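About us

Hello! I'm Kelly Guimarães, and I run Jesteo with a small group of people who are very fond of robots and very careful with money. We help laundries, hotels, rental clothing firms and the odd college department work out what automation to buy, when to buy it, and how much to keep back for all the things that never appear on the first quote.

I came to this from the buying side. I used to look after equipment for a linen hire business called Phelan, and I signed off a folding cell that looked marvellous in the showroom and then needed a new floor, a wider door and a compressor twice the size of ours. The machine itself was fine! My budget was a wreck by May. I still have the spreadsheet and I bring it out on first visits (it breaks the ice, and people start telling me about their own).

What we do all day

Most of our projects begin with cloth. Towels and sheets are the easy end, and clothes are where the planning gets interesting, so before we put a figure on anything we spend time with hand-held grippers and real garments. You learn a great deal about what a robot hand will have to cope with by using one yourself on a pair of jeans.
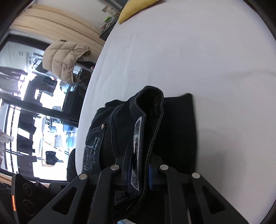

Getting hold of the waistband on a pair of dark jeans.

Denim is thick, it has rivets and stitching, and it bunches up wherever it fancies. A client who only handles denim can often plan for simple fingers and put the savings into spare parts. A client with silk blouses on the same line can't, and I'd much sooner have that chat before the order goes in. We write up what we find in plain words, with a page of costs at the back, and that page is usually the one that gets photocopied.

Our notes go into a planning tool we built ourselves, which we call Vorkari. It began life as a list of questions on my kitchen wall and it's now up to 1037 lines, covering everything from delivery access to who gets trained first and what happens when that person is on holiday. You don't have to look at all of it, I promise. We pick out the 35 or so that matter for your site and go through those over a cup of tea.

How we like to work

We try garments in ordinary rooms as well as on the bench, as a bed or a sofa gives the cloth a different sort of support and the grip has to be rethought each time. It's slow, fiddly work and I love it.

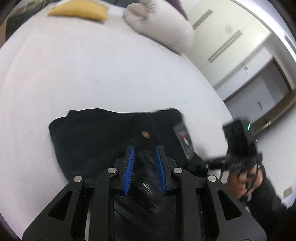
Once we've got a feel for the clothes, we sit down with you and build the budget in 3 parts: what you pay to get the kit through the door, what it costs to keep it going, and a pot for changes. People always want to trim that last one. Please don't! Fingers and pads wear, product ranges change, and somebody in sales will sooner or later promise a customer something with sequins.

We plan over five years as a rule. If a lease suits you better than buying outright, we'll say so, and if the sensible answer is to wait a year and mend what you've got, we'll say that too (we've done it more than once, and those clients do tend to ring back). We don't take commission from suppliers.

Where to find us

We're upstairs at Undia, the yellow-doored workshops behind the bus depot, and visitors are welcome if you ring ahead. Bring a bag of whatever you handle most, the more awkward the better, and any quotes you've already been given. The first visit is free and parking is round the back.

Page last updated 4 July 2023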